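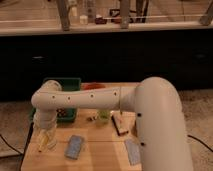

Eamon Cronin had expected to be outvoted. When the residents of Branwood were asked whether their public library should stop charging for late books, he wrote to the town to say that a fine was a small lesson in keeping promises and that he had paid his share of them without complaint. His letter was printed in full in the consultation paper, ahead of the arguments on the other side, and the library service has continued to refer to it in the four years that have followed.

The question Branwood put to its residents is one that many public libraries have now faced. Overdue fines were introduced in most towns at a time when a lending collection was small, a replacement volume was costly, and a reader who kept a novel for an extra month deprived the next person on the list. The charge was modest and the rules were printed inside the front cover. Over the decades the sums rose a little, the slips disappeared, and the practice was carried into the computer age with few people asking what it was meant to achieve.

In Branwood, the review began with a study of blocked cards. Under the old rules, a reader who owed more than a set amount could not borrow until the debt was cleared. The service found 638 cards in that position, 274 of them belonging to children under the age of 14. Many of the children had borrowed picture books on a school visit and had not been back. The books themselves were often returned by a parent or teacher, but the charge remained on the account, and so did the block.

"We had been treating these as people who owed us something," said Pornthip Kamolrat, who led the review for the library service. "When we wrote to the families, a good number replied that they were ashamed to come in. Several had moved their children to another branch and then stopped going there too."

The income was examined next. In its last full year, the fines desk at Branwood took in $3,193. The figure did not include the hours spent on letters, telephone calls, and the handling of small change, nor the time given to disputes at the counter. Staff members interviewed for the review described those disputes as the least welcome part of their working day. One recalled waiving the same charge three times for the same reader, because each waiver had to be entered by hand and the system restored the debt overnight.

Opinion in the town was divided, and the consultation paper did not hide the division. Supporters of fines held that a borrowed book is common property and that a rule without a penalty is only a request. Some noted that the waiting list for popular titles was already long. Others felt that readers who returned their books on time were being asked to accept a lower standard on behalf of those who did not. Those views came from regular users of the library and were given considerable weight.

The arrangement that was adopted in August of that year keeps several of the old obligations in place. A book that is five weeks overdue is treated as lost, and the reader is billed for its replacement. If the book comes back in good condition, the bill is canceled. Reminders are sent three days before the due date and again one week after it. Loans renew on their own, up to twice, unless another reader has placed a hold.

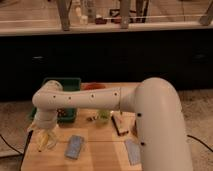
Last updated: Thursday, 4:15 p.m.

The neighboring town of Flemisberg took a slower path. Its library removed fines from children's cards first and left adult charges untouched for two years. The intention was to compare the two groups, although the comparison proved difficult, as many parents borrow their own books on a child's card and had done so long before the change. Flemisberg has since ended adult fines as well, with an exception for museum passes and musical instruments, where demand is high and the number available is small.

Holds remain the most sensitive point. A reader who waits two months for a new biography has little interest in the theory of lending. Both towns have responded by purchasing additional copies once a waiting list reaches a certain length, and by shortening the loan period for those titles. Branwood has also placed a shelf of popular books near the entrance that cannot be reserved at all – they go to whoever walks in and finds them.

Old debts required a separate decision. Branwood canceled all outstanding fines on a single morning and wrote to every cardholder affected. The letter was two paragraphs long and was sent in five languages. Its first draft had used the word "amnesty," which was struck out on the advice of the branch staff, who thought it suggested a crime. The final version simply stated that the balance on the card was zero and gave the opening hours.

Books have come back in some unexpected ways. A box was left at the side door before opening time with a road atlas and a set of cookbooks inside. A field guide to mosses, due before the present building was constructed, arrived by mail with pressed leaves between its pages. The leaves were kept, and the guide is again available for loan from the natural history shelves on the second floor.

Mr. Cronin still borrows from the Branwood library most weeks. He has not changed his mind about fines, and he has asked that his letter remain on file.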